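October, 2:40 pm. Collision margin in the two-arm planner

Picked up where Kobina left the Grutow branch. The planner still refuses any handover pose where the wrists come close together. It returns "no path" after the full timeout and gives no reason, so I added a print for the pair of links that fails the check. It's nearly always left gripper body against right gripper body.

Cause, as far as I can tell: the padding is applied twice. Once when the meshes load, then again in the pair check. Removed it from the pair check and kept the one at load, so there's a single place to change it.

Reran the saved queries, all 2,068 of them. 33 still fail. Of those, 16 have the goal inside the tabletop, which is a bad goal and should be rejected before planning. I haven't looked at the rest.

Other changes:

- Timeout is now 400 ms per query, read from the config file.
- Failed link pair goes into the log line, so you can grep for it.
- The wrist camera bracket on the left arm is its own collision body. It used to be lumped in with the gripper box and made the box far too tall.

Cables are still not modeled. The left one makes a wide arc over the table and the planner has no idea it exists. Kobina Acheampong wants a keep-out capsule there. I'd try a joint limit on the wrist first.

Grippers nearly touching over the phones, narrow gap between them:
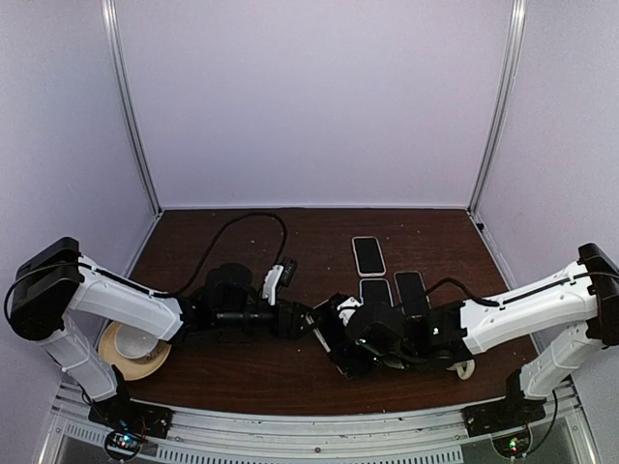
## Next

- Reject goals below the table surface.
- Go through the remaining failures by link pair.
- Ask Kobina whether the Tredetus branch has the same double padding before merging.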